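**To:** Nusrat Orakzai
**Re:** Rurton shared meals grant, second progress report
January 29, 2025

We are halfway through the money and I would like to be careful about what we claim for it.

Attendance at the Tuesday suppers has held up. The Forley site filled every seat in its last three sittings and turned people away at one of them. Calvo is weaker. The hall is cold, the bus stops early, and I am not convinced that another leaflet will fix either problem. The team there wants to spend $500 on printing — I have said no for now and asked them to talk to the bus company first.

The application promised that shared meals would "reduce isolation across the district." I didn't write that line and I can't show you that it is happening. We asked guests to fill in a short form, and 12 came back. Most of them said the food was good. Two said they had met a neighbor they didn't know before. I would not build a case on that, and I'd ask that the figures not be used in the annual review until we have more of them.

Food costs are under budget, mainly thanks to the Parkov bakery, which gives us its leftover bread. The arrangement is a verbal one and could end any week. Please don't treat the saving as permanent.

The change from plated meals to shared dishes has gone better than I expected. Serving is quicker and people stay longer, though the staff at Forley say there is more washing up, and they may want an extra paid hour for it. Spoons and chopsticks now stand in a cup on the table, so guests help themselves.

I need a decision on Calvo before April. My own view is that we should move it or close it.

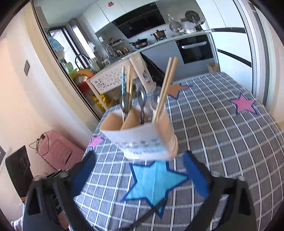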